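클루르쿠미코 재단 귀중
우드우드 놀이방 정리 및 장난감 순환 사업 중간 보고
2024년 7월 10일

지원금 교부 조건에 따라 중간 보고를 드립니다. 담당자 Ailbhe Ó Gríofa 님께서 지난번 서면으로 "잘되고 있는 부분 위주로" 써 달라고 하셨는데, 그렇게 쓰면 두 단락이면 끝날 것 같아 잘 안 되는 부분까지 함께 적습니다.

1. 진행 현황

신청서에는 상반기 안에 장난감 700점을 분류해 상자에 담고 가정에 내보내는 것으로 되어 있습니다. 현재까지 분류를 마친 것은 218점이고, 실제로 나간 것은 106점입니다. 목표 수치는 저희가 직접 적어 낸 것이니 변명할 생각은 없습니다. 다만 당시에도 무리라는 의견이 있었고, 저도 그쪽이었습니다.

작업은 놀이 매트 위에서 합니다. 강아지와 곰 얼굴이 칸칸이 그려진 알록달록한 매트인데, 바닥이 푹신해서 오래 앉아 있기에는 좋습니다. 그런데 무늬가 워낙 요란해 작은 물건을 내려놓으면 눈에 잘 안 들어옵니다. 단색 깔개로 바꾸자는 건의를 두 번 올렸고 아직 답을 받지 못했습니다.

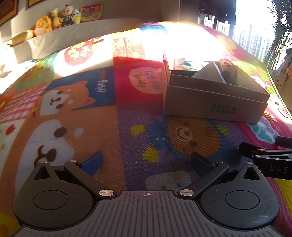 상자는 계속 골칫거리입니다. 계획서에는 규격 상자를 쓴다고 했으나 드리튼에서 받기로 한 물량이 오지 않아 택배 상자를 모아 쓰고 있습니다. 크기도 색도 제각각이라 쌓으면 기울고, 겉면에 원래 인쇄된 글자가 남아 있어 받는 가정에서 내용물을 오해하기도 합니다. 규격 상자는 8월에 들어온다고 합니다. 지난번에도 같은 말을 들었으므로 일정표에는 넣지 않았습니다.

2. 분류 기준에 대하여

인형류는 따로 모은다는 원칙은 그런대로 지켜집니다. 손뜨개 인형은 세탁 방법을 알 수 없는 것이 많아 별도 상자로 뺍니다. 초록색 거북이 같은 것은 아이들이 좋아할 만하지만, 실이 한 올만 풀려도 내보내기 어렵다는 것이 제 판단입니다. 컨설팅을 맡은 맥 마후나 측은 "가벼운 손상은 허용"하자고 합니다. 어디까지가 가벼운지는 보고서 어디에도 없습니다.

더 큰 문제는 장난감이 아닌 물건입니다. 휴지 상자나 뚜껑 달린 병 같은 생활용품이 같은 매트 위에 올라와 있으면 분류가 끝난 것인지 아닌지 알 수가 없습니다. 기준표에 '기타' 칸을 만든 뒤로 오히려 더 늘었습니다. 애매하면 전부 기타로 보내기 때문입니다. 저는 이 칸을 없애자는 입장입니다.

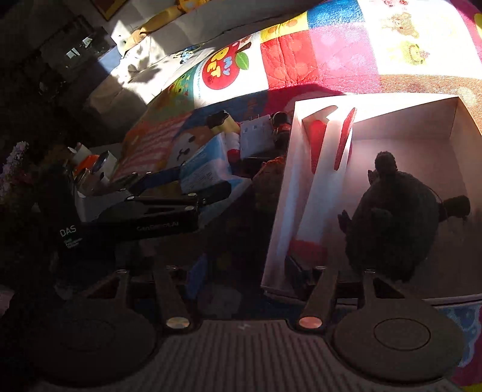 상자 안 완충재와 칸막이용 종이도 정리 대상에 넣을지 정해야 합니다. 지금은 원래 들어 있던 골판지나 포장 종이를 그대로 두고 물건을 넣는 경우가 많습니다. 빼면 시간이 걸리고, 두면 공간이 줄어듭니다. 저희끼리 시험해 본 바로는 미리 빼는 편이 나았으나 상자 37개만 놓고 본 것이라 자신 있게 말씀드리지는 못하겠습니다.

3. 예산

깔개와 상자 항목은 거의 쓰지 못했고, 운반비는 이미 초과했습니다. 항목 간 전용을 요청드립니다. 분류용 스티커는 우스우드 제품으로 샀는데 종이 상자에는 잘 붙고 천에는 붙지 않습니다. 추가 구매는 보류했습니다.

4. 요청 사항

- 목표를 분류 완료 기준과 배포 기준으로 나누어 다시 정할 것
- 손뜨개 인형의 배포 가능 여부를 문서로 회신해 줄 것
- 운반비 초과분의 처리 방법을 8월 안에 알려 줄 것

첫 번째 요청이 받아들여지지 않으면 다음 보고서의 숫자도 크게 다르지 않을 것으로 봅니다. 분류 대장 사본은 우편으로 따로 보냈습니다.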